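Hultitz and the Question of the Fourth Down

Readers of this page will be aware that I have followed Hultitz football for most of my adult life, first as a long snapper of limited ability and later as a member of the chain crew. I write here in a personal capacity. The views below should not be taken as those of the club or of the league office in Plaselen.

The matter I wish to address is the decision taken by head coach Annelies Imhof late in the Tuesday night game against Nallow. It has been discussed at length in the stands and on the local message board, and much of that discussion has left out the facts of the situation. They deserve to be set down in order.

Hultitz trailed by 2 with a little under a minute remaining. The offense faced fourth down and six at the Nallow 37-yard line, with one timeout in hand. A field goal from that spot is a 54-yard attempt. The kicker had made nothing longer than 44 all season, and the wind at Szekeres Field, as it usually does after sunset, was coming in from the open end. The other choices were to run a play for the first down or to punt and hope for a quick stop, which with one timeout was hardly a choice at all.

Coach Imhof sent out the kicker. The ball was struck well, held its line for most of the way, and dropped short of the crossbar. Nallow took over and knelt. Attendance was announced as 978, and I believe that each of those present had formed a firm opinion before reaching the parking lot.

The case against the decision is a reasonable one. The Hultitz passing game had been moving the ball throughout the fourth quarter, chiefly on short throws to the tight end, whom Nallow had not covered properly since halftime. Six yards was within reach. A completion would have brought the kick down to a distance the kicker could be expected to manage, and the remaining timeout would have allowed for one or perhaps two further plays.

The case in favor has received less attention. The left tackle had gone out on the previous series and did not return. His replacement, a converted guard, had allowed pressure on each of the last three passing downs, and the incompletion on third down was thrown off the quarterback's back foot. A coach who has just watched her quarterback hit from the blind side three times may fairly conclude that the next throw would go the same way. It should also be noted that the kicker had reached from that distance in warmups, although kicking toward the other end.

My own view is that Hultitz should have gone for the first down. I hold it with less confidence than I did on the night. Having since gone through my drive notes, I am persuaded that the more costly error came earlier, in the second quarter, when the club used 2 timeouts on substitution problems inside its own 30. With those available, the fourth-down decision would have looked quite different - a short run on third down would have been possible, for example, and a shorter kick after it. The substitution problem is not new. It appeared in the opener at Plaselen and again in the rain game, and it concerns the same personnel group on each occasion.

I would also ask that comments directed at the kicker by name come to an end. He is in his first year with the club, he was asked to attempt something outside his range, and he came closer than most would have.

The remaining schedule is manageable. Hultitz plays Plaselen at home and then travels for the final game, and one win should be enough for a place in the postseason. The left tackle is expected to practice. I am less certain about the tight end, who was favoring his right knee as he left the field.

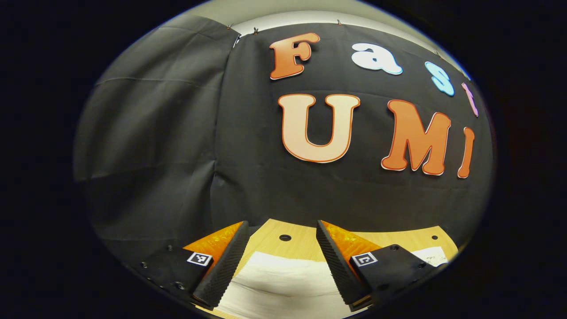
The substitution procedure ought to be settled before Plaselen visits, and my suggestion is a simple one: assign a single assistant to call each personnel group aloud, and have the group stand together on the sideline before it is needed. Large lettered boards would serve even better than a voice when the crowd is loud. The cut-out letters on the black backdrop, seven of them in two rows, are the sort of thing I have in mind, although a sideline board would need only one letter at a time. An F for the heavy formation, for instance, could be held up where the whole bench would see it. Small metal clips like the ones along the top of that cloth might do for fixing the letters to a board, subject to the wind. I intend to raise the proposal in writing with the coaching staff this week, and will report any reply on this page.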